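Schlagzeuglehrkraft (m/w/d) in Teilzeit gesucht
Stand: März 2023

Die Musikschule Tilano sucht eine Lehrkraft für Schlagzeug und Percussion. Der Stellenumfang beträgt 55 Prozent, die Stelle ist zunächst auf 2 Jahre befristet. Eine Verlängerung ist möglich.
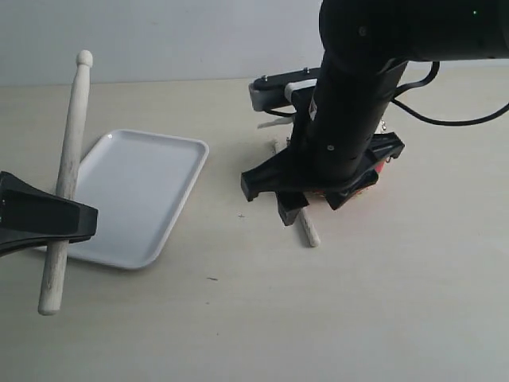 Unterrichtet wird im Einzel- und Gruppenunterricht, Schwerpunkt Grundschulalter. Dazu kommt die Leitung des Trommelensembles Birkalari, das im Oktober sein Jahreskonzert spielt. Die Anfänger beginnen am Übungspad mit hellen, unlackierten Holzstöcken mit rundlichem Kopf. Eigene Stöcke müssen die Kinder erst nach dem Probehalbjahr mitbringen.

Erwartet werden:
- abgeschlossenes Studium (Instrumentalpädagogik oder vergleichbar)
- Unterrichtserfahrung mit Kindern
- sichere Notenkenntnisse, auch Stabspiele
- Bereitschaft zu Vorspielen am Wochenende

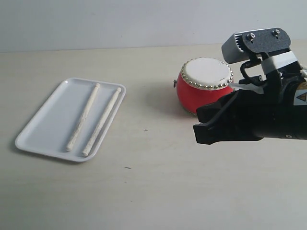 Erfahrung mit Bläserklassen ist erwünscht – Voraussetzung ist sie nicht. Eine Unterrichtseinheit dauert 35 Minuten. Die Vergütung richtet sich nach Haustarif, Fahrtkosten zur Zweigstelle Hulness werden erstattet.
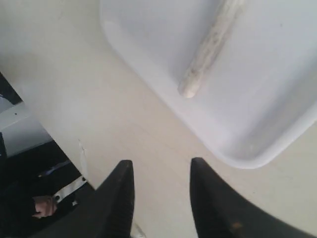
Heller Tisch mit weißer Platte

Bewerbungen mit Lebenslauf und Zeugnissen bitte schriftlich an die Musikschule Tilano, Postfach 835. Mappen werden nicht zurückgeschickt. Zum Vorstellungsgespräch gehört eine Lehrprobe mit einer Anfängergruppe.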